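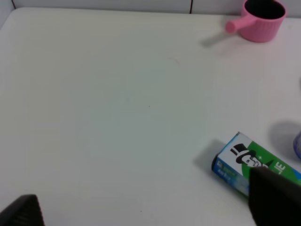 Abro hilo, y aviso que va a ser largo, porque llevo semanas queriendo contar cómo es la explotación de las trabajadoras internas y siempre lo dejo para otro día. Cuando pensamos en trabajo forzoso nos imaginamos naves, sótanos, candados, y claro que los hay, pero muchísimas de las mujeres que nos llaman a Cloto viven en pisos normales y corrientes, con ascensor y felpudo. Una mesa blanca bien limpia, una taza de plástico rosa arrimada a los azulejos, ¿quién va a sospechar de una casa así? Pues por eso cuesta tanto verlo.

Para quien no nos conozca: Cloto es el teléfono de escucha y acompañamiento de Grivavance, la asociación en la que estoy desde hace ya unos cuantos años. Atendemos a personas que trabajan dentro de casas ajenas (limpiando, cocinando, cuidando a mayores o a niños) y que en algún momento se dan cuenta de que no pueden irse. El año pasado recibimos 246 llamadas. Algunas duraron dos minutos y otras toda una tarde.

Empiezo por la oferta, que es donde empieza casi todo. Suele llegar por el móvil, por una conocida de una conocida, o por un grupo de gente del mismo pueblo. Casa con habitación propia, comida incluida, papeles "en unos meses", buen sueldo. Y muchas veces la persona que la manda se la cree también, ojo, que no siempre hay mala intención en quien la reenvía.

Luego viene lo del viaje. Alguien lo adelanta – el billete, el seguro, el taxi desde el aeropuerto – y nadie da un recibo de nada. Al llegar resulta que se deben 1.000 euros, o más, y que hay que devolverlos trabajando. La cifra luego sube sola. Que si el uniforme, que si la calefacción, que si rompiste un plato.

Una mujer me contaba que cobraba 300 euros al mes, una vez descontado "lo suyo", y que durante bastante tiempo le pareció hasta razonable porque se lo explicaban sentados en el sofá, con muy buenas palabras y una libreta donde iban apuntando. Me lo decía con vergüenza, pobre, como si la que hubiera hecho algo malo fuera ella. (Lo cuento con su permiso y he cambiado los detalles que había que cambiar.)

Las jornadas, pues os las podéis imaginar. 16 horas, y por la noche levantarse cuando el señor mayor llama. Eso ni siquiera se cuenta como trabajo, porque "total, ya estás en casa". Si os quedáis con una sola cosa de este hilo, que sea esa frase. La oímos tantísimo.

Y el pasaporte. Ay, el pasaporte. "Te lo guardamos nosotros, que aquí se pierden las cosas". Lo repito en todas las charlas y lo repito también por aquí: ningún empleador, ninguna agencia y ningún familiar de la persona a la que cuidas tiene derecho a quedarse con tu documentación. Da igual que te lo pidan por favor, da igual que lo metan en una caja fuerte muy bonita. Es tuyo y lo llevas tú.

Me preguntáis mucho por las señales. Os cuento en las que yo me fijo, que no son una prueba de nada por sí solas, pero que si se van juntando ya merecen una conversación.

Que nunca salga sola, o que salga siempre con el tiempo medido y mirando el teléfono. Que otra persona conteste por ella aunque la pregunta sea una tontería, del tipo si le gusta el barrio. Que no sepa la dirección de la casa en la que vive (esto pasa, y la primera vez que lo oí me quedé helada). Que no tenga día libre, o que lo tenga "cuando se pueda".

También me fijo en si ha ido alguna vez al médico, en si tiene llave, en si duerme en un cuarto con puerta. Parecen preguntas pequeñas y son enormes. Una llave de casa dice muchísimo de cómo vive una persona en ella.

Ahora lo que NO hay que hacer, y os lo digo con todo el cariño porque sé que la mayoría escribís con ganas de ayudar. No os presentéis en la puerta a pedir explicaciones a la familia. No grabéis. No publiquéis el portal en redes. Si la situación es la que pensáis, la bronca se la lleva ella en cuanto se cierra la puerta, y a lo mejor al día siguiente ya está en otra casa y en otra ciudad y le hemos perdido la pista todos.

Lo que sí ayuda es saludar. Tal cual. Saludar en la escalera, en el parque, en la cola de la farmacia, y volver a saludar al otro día. Muchas de las mujeres que han llegado a nosotras lo han hecho por una vecina que llevaba meses dando los buenos días y que un martes cualquiera, bueno, un día cualquiera, le pasó nuestro número apuntado en un tique del súper.

Y si veis peligro inmediato, emergencias, sin darle más vueltas. Para eso no hace falta estar seguro de nada.

Me escribe alguien por privado para preguntar por las agencias. Hay agencias estupendas, de verdad, y nosotras trabajamos con varias. Hillance, por ejemplo, nos dejó revisar sus contratos en octubre y cambió dos cláusulas que no nos gustaban, una sobre las noches y otra sobre los descuentos por alojamiento. Se tardó más de lo que yo quería, porque soy impaciente, pero se hizo y ahora la trabajadora recibe su copia antes de viajar y en un idioma que entiende.

Desconfiad de la que os pida dinero a vosotras por colocaros. Desconfiad también de la que no quiera poner nada por escrito, de la que tenga mucha prisa y de la que os diga que no comentéis la oferta con la familia. Esta última es la que a mí más me preocupa.

Otra cosa que quiero contar, que se habla poco, es qué pasa después. Se sale de la casa y parece que ya está, ¿no? Pues queda un mundo. Tenemos la casa Tănase, donde se pueden quedar una temporada las que no tienen adónde ir, y las primeras semanas allí son rarísimas. Hay quien pide permiso para abrir la nevera. Hay quien se levanta de madrugada a fregar. No las corregimos, desayunamos con ellas y ya.

Después llegan los trámites, que son para escribir otro hilo entero y probablemente lo escriba. El empadronamiento, la tarjeta sanitaria, el duplicado del pasaporte si no aparece, la cita que no sale, la cita que sale a tres provincias de distancia. Denunciar es decisión de cada una y la acompañamos tanto si quiere como si no quiere. Eso para mí es innegociable, aunque alguna vez me haya costado alguna discusión.

Y lo del dinero que se les debe, que me lo preguntáis siempre. Se puede reclamar, incluso sin contrato e incluso sin papeles. Guardad lo que tengáis: mensajes, audios, la foto de la libreta, el horario apuntado en un calendario. Una compañera de las de la casa llevaba sus horas anotadas con puntitos en un libro de rezos y su abogada casi la abraza.

Se me va a hacer de noche con el hilo, así que voy cerrando con lo práctico. El 21/05/2023 hacemos puertas abiertas en el local de Grivavance, toda la mañana, con merienda de la que sobra siempre – bueno, almuerzo, que es por la mañana, ya me entendéis. Habrá traducción al rumano y al árabe y un rincón para los peques. No hay que apuntarse ni dar el nombre al entrar.

Si trabajáis en un centro de salud, en una farmacia, en una parroquia, en una peluquería, pedidnos tarjetas de Cloto. Son chiquititas, caben detrás de la funda del móvil y por fuera parecen las de una tienda de arreglos de ropa. Os las mandamos por correo sin coste.

Y si la que está leyendo esto es alguien que vive interna y se ha reconocido en algo: escríbenos cuando puedas, aunque sea solo "hola", y borra luego el mensaje si lo necesitas. No te vamos a llamar de vuelta si no nos dices que podemos.

Edito porque me lo habéis preguntado ya unas cuantas: sí, los hombres también pueden llamar, y nos llaman, sobre todo cuidadores. Mañana contesto los privados que me quedan, que hoy no me da la vida.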